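How I Get Ready for a Movie Marathon at Home

9/23/20

My best friends and I have been doing a themed movie marathon every February since college, and somehow I'm always the host. One actor, start to finish, from the awkward teen TV years right up to the awards bait. I've gotten pretty good at it! So, a few things I do before everybody shows up.

Pick the order early and write it down. We lost a whole evening once arguing over whether to start with the romance or the heist movie - never again. Six movies is plenty for one day, and put the slow, sad one second, while people still have some energy.

Check that the thing will play. I keep my list on Flulel, and titles vanish from there all the time, so I look again 30 minutes before we start. For the really old stuff I've got a box of discs from Garrido, the secondhand shop over in Dranden (bless them for hanging on to every forgotten teen soap ever made).

Popcorn goes in two big bowls, one plain and one with the works. Salt it while it's hot and shake the bowl, don't stir. I melt the butter with a little garlic powder and oh my goodness.

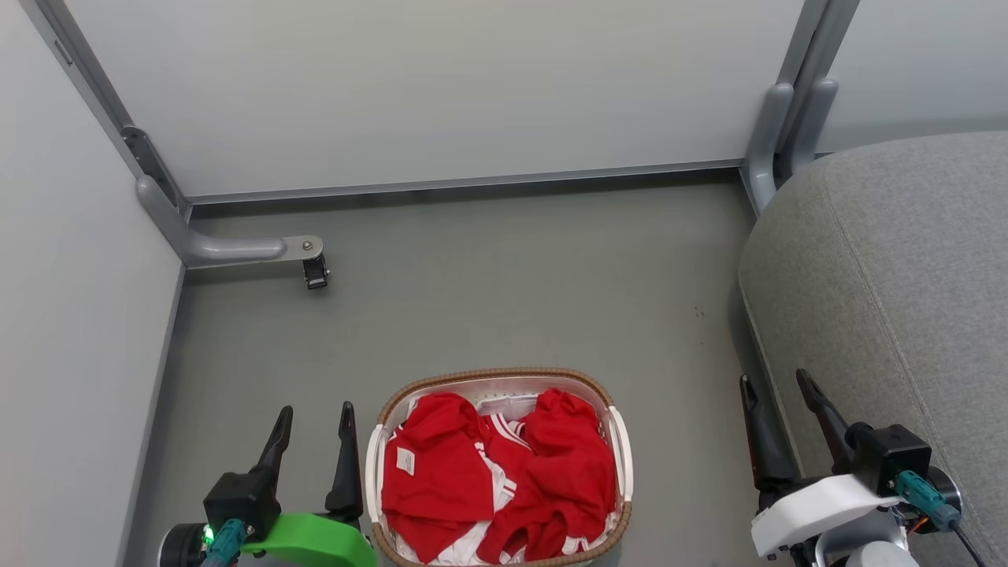

Reds and whites in the laundry basket.

If you spill soda on the couch, blot it with a dry cloth first and then a damp one. Don't rub! I made that mistake with a cherry cola and my poor Skomis loveseat still has the ring.

Turn on one small lamp behind the TV. My eyes used to ache by the third movie and the lamp helped a lot.

And start by 2 if you want a dinner break. We stop at 7 for pizza, and that's when the shouting about who was robbed of an Oscar usually begins.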